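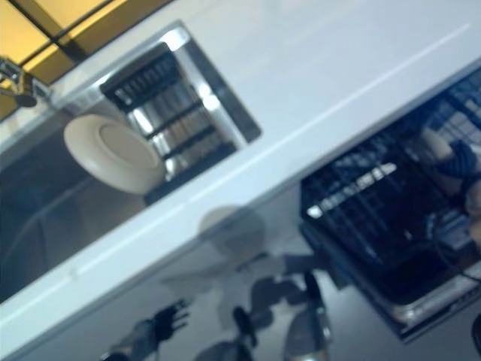
The lights in the old Tronero go down slower than they do in a multiplex. There's a dimmer in the booth that takes a full minute to travel from bright to dark, and the projectionist refuses to rush it. By the time the curtain starts to move, the whole room has gone quiet on its own, 600 people settling into creaky seats with paper cups of cider in their laps. Then a horn section comes in, two beats before the picture, and the Plelton Festival of Restored Film is off and running for another December.

I have been going to film festivals for most of my adult life, and I can't think of one I look forward to more. Plelton is a river town with one good bakery, a hardware store that also sells sheet music, and a train that stops twice a day. For nine days every winter it also has some of the best moviegoing in the country. People drive in over the pass with blankets in the back seat. They see a silent comedy at ten in the morning, a Mexican melodrama after lunch, a science fiction picture with cardboard planets at midnight, and then they stand on the sidewalk in the cold arguing about which one made them cry.

The man most responsible for all this is Venkatesh Ramasamy, the festival's programmer, who picks every title and introduces most of them in person. He is tall and talks fast, and he carries his notes on index cards that he never looks at. When I caught up with him on the second afternoon he was eating a cheese sandwich in the lobby and trying to work out whether a print from overseas had cleared customs.

"It's in a truck," he said. "I know which truck. I don't know where the truck is."

The truck arrived at four. The movie was at seven. He seemed to find this a comfortable margin.

Ramasamy came to Plelton to teach high school chemistry and started showing movies in the cafeteria as a way to meet his neighbors. The first one drew 20 people, a few of them students hoping for extra credit. He borrowed a better projector, then a better room, and when the owners of the Tronero announced they were closing, he talked them into letting him run it for a single winter week. He still teaches. The festival falls partly over the school break, and for the rest of it he uses up every personal day he has.

What he loves are the movies that nearly got away. Plenty of festivals show restorations, but they tend to share the same dozen famous ones, and you could see those at home by spring. Ramasamy goes looking for the picture that played for a month in three cities and then sat in a vault with the wrong label on the can. He writes letters, real ones on paper, to archives and to the children of directors. Some take a year to answer. One came back with a recipe for plum cake and no mention of the film at all (he made the cake).

This year's big discovery was Pramedeo, a seafaring adventure from the last years of the silents, shown with a new score for brass and accordion. For decades it had been known only from a poster and one bad review. The surviving reels had been found out of order, and the restorers had to work out the story partly from the height of the tide in the harbor shots. I went in expecting something for specialists. It's a blast! There's a sword fight on a moving ferry, a romance conducted almost completely by signal flag, and a villain with such wonderful eyebrows that the crowd started applauding whenever he came on. A girl in front of me, maybe eight years old, stood on her seat for the last reel and her father let her.

The brass players were local, most of them from the town band, and they had rehearsed for two months in the fire hall. You could hear them having a good time. At one point the tuba got ahead of the ferry and had to wait, holding a single note, until the boat caught up. It got a huge laugh, and at the second screening they did it again on purpose.

Not everything hits that hard. The midnight slot is a gamble, and the one I stayed up for, a detective story set in a department store, has a middle hour in which people mostly ride escalators. The sound on the early talkies can be rough if you sit under the balcony. And the seats are the seats – bring a cushion. But I walked out of very little, and I've walked out of plenty at festivals with ten times the money.

Part of the pleasure is how the days are put together. Nothing overlaps. There's one screen, and everyone who is in town for the movies sees the same movies, so by the third day you're deep in conversation with strangers. Breakfast at Cervantes, the café across from the theater, turns into a running seminar. I sat down for eggs and got drawn into a dispute between a retired bus driver and a graduate student about whether the ending of the Mexican picture was happy. It went on through two refills and into the line for the morning show, where several other people took sides. I'm with the bus driver. She goes back to the coast, she has the letter, she's smiling. What more do you want?

The film passes are cheap and there aren't many of them. The total number of tickets sold last winter, counting the free school matinee, was 1,464 on the opening weekend alone, and Ramasamy would rather not see that grow much. He has been asked about adding a second screen in the church hall and about moving to summer, when the road is better. He listens politely. Winter, he says, is when people want to sit together in the dark, and a second screen would mean that somebody missed something.

He is keen on growing in another direction. A workshop started two years ago lets teenagers handle and repair actual film, with splicers and loupes and white cotton gloves, and the results play before the evening features. This time it was a reel of home movies from around the valley, cleaned up and joined end to end. There were parades, a flood, a dog on a sled, a wedding where the cake tips over in the wind. There were around 40 clips in all, no titles, a piano underneath. People in the audience kept calling out names as faces came up on the screen. "That's my aunt!" someone shouted from the balcony, and from the other side of the room a voice called back, "Mine too!"

I've seen a lot of grand premieres and I would trade a fair number of them for those few minutes.

On the last night the snow came down hard enough that the train was held, and Ramasamy put on an extra feature for anybody who was stuck. He wouldn't say what it was until the lights were down. It was a musical, in slightly faded color, with a long number staged in a train station. The cheer when the first locomotive rolled in must have carried down to the river. Afterward the café stayed open late, the accordion player from Pramedeo turned up with her case, and the graduate student and the bus driver were at the same table, still going.

Passes for next December go on sale in the fall, at the box office window or by mail. The program isn't announced until the week before. Ramasamy told me he already has the opening night film picked out, and that it's currently in a barn.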